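6. When a finger stops closing (and what I did about it)

I lost most of a Monday to this one, so please read it before you start pulling screws out. On the Plestton hand-held gripper the usual complaint goes like this: you squeeze the trigger, one finger comes in, the other one lags or just sits there. Mine did it in the middle of a snack-sorting run, and I kept squeezing harder, which was silly of me and bent a link.

CAUTION: Let go of the trigger and switch off at the handle before your own fingers go anywhere near the linkage. Sreekumar Mudaliar got a nasty pinch doing it live, and he knows these things better than I do.

1. Back the gripper out of whatever it's in. Go straight up - don't twist it against the side of the box.

2. Look over the silver screws on the linkage arms. If one is standing proud, nip it up 2 turns at most and try again.

3. Check the ribbed blue pads for crumbs or bits of wrapper, and wipe them with a damp cloth.

4. Do a slow reach into a box of mixed packets with a finger close to the wall. The wall is where mine always jammed, and a box with torn flaps is worse again.
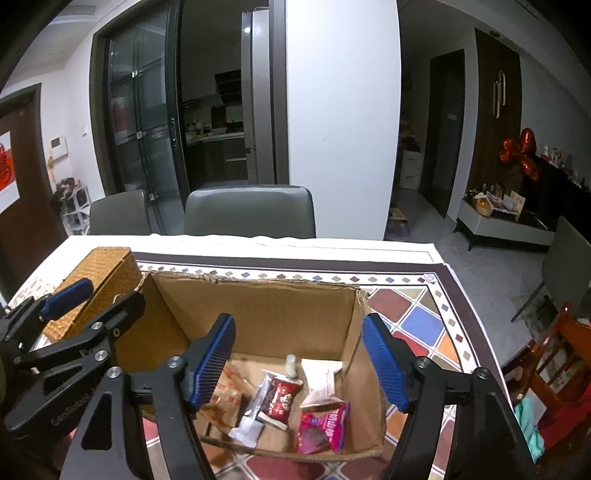

5. Close and open it 3 times without picking anything up. Both fingers should arrive together.

Note: Still lagging? Stop there and send it back to Harberg with a short note of what you were picking up. Mine had done over 600 grabs by then, and Yufang Feng on the bench told me the bent link was the whole trouble.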